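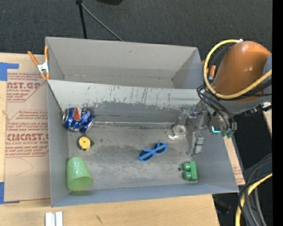
Figure 3. The picking cell, with the arm over a mixed bin.

4.2 Choosing where to grasp

The planner takes one depth image per attempt and proposes 263 candidate grasps, each a position, an approach angle and a finger opening. Most of them are hopeless. A cheap filter throws out any candidate whose fingers would pass through a wall of the bin, and what survives goes to the scoring network, which we trained on 3,734 labelled attempts collected at Kistthorpe. Labelling was done by the second author, Valdir Figueiredo, who has asked for this to be recorded.

The walls matter more than we expected. Our first version treated the bin as a box with upright sides, a shape it has never had. The sides slope (Figure 3), so an object lying against the back wall can be perfectly reachable with a tilted wrist and look quite unreachable to a planner that believes in right angles. We replaced the box with a scanned mesh, and the planner stopped refusing to go near the edges. It then became rather fond of them, and we had to add a small cost for tilt.

See-through objects remain a nuisance. The depth camera regards a translucent cup as a rumour, and returns either the floor behind it or nothing at all. Following a suggestion from Jeferson Bragança, we fill such holes from the colour image before scoring. This works well for cups lying on the open floor and badly for cups beside anything shiny, for instance a drinks can.

Objects resting on other objects get no special handling. The scorer sees one surface and picks at it - if the upper object comes away alone, good, and if both come away, the attempt is logged as a double pick and the arm puts them back.

After 5 failed attempts in a row the planner gives up on its ranking and samples at random from the top 100 candidates. We are not proud of this rule. Removing it made every version of the system worse, including the one in Section 4.3 that was designed to make it unnecessary.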